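# Futgate wrist camera kit: a long review from a patient owner

I've had the Futgate kit on our arm since November, which is long enough to have stopped being excited about it and started having proper opinions. It's a small camera, a clamp that fits at the wrist, a cable and a recording program called Luvico that runs on an ordinary laptop. You steer the arm by hand, Luvico saves what the camera saw along with every movement, and after enough of these examples your learning system (we use Melis) has something to chew on.

Our subject is toy tidying. Settimio Zuccaro, who shares the bench with me, wanted something with awkward shapes in it, and I wanted something I wouldn't mind looking at for months on end, so soft toys and toy vehicles it was! We've saved 400 examples so far and I'm fonder of that unicorn than a grown woman ought to be.
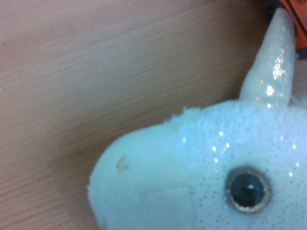

The thing I'd praise first is the close-up picture. My old camera, a Pallenari, went to mush as soon as the gripper got near anything, and with pale plush it was hopeless, just a white smear. With the Futgate I can pick out glitter specks in the fabric and the shiny ring round the eye, and I do think it matters, because the last few inches are where a grasp goes right or wrong. The colour does lean towards blue under our lights. Settimio says Melis won't care so long as it's always the same blue, and he's probably right, but I like my whites white and I've fiddled with the setting more than once.

Now for the grumbles, and I'll try to be fair. The clamp comes with one tiny screw and no spare. The manual runs to 43 pages and spends 12 of them on cable routing, then gives a single paragraph to lining up the camera with the arm, so set aside a whole afternoon for that and have a pot of tea handy.
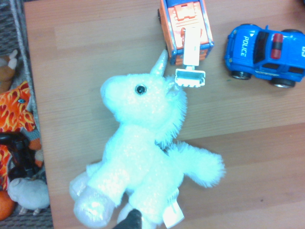 Luvico itself is a pleasure once you've learnt its ways. Each example gets a note box, and I'd urge you to use it from the first day (I didn't, and went back through 138 of them one wet Sunday, writing down which toy was which). You can bin a clumsy attempt with one key. Do keep a few wobbly ones where you recover nicely, though, as they've been some of our most useful.

Would I buy it again? Yes, gladly, and I'd order a packet of those little screws at the same time. If you only ever pick up square boxes then a cheaper camera may do you perfectly well. For anything floppy or fluffy I'd go for this one.

Four stars from me, and Settimio would like it noted that he'd give it five.

Beverley Stockdale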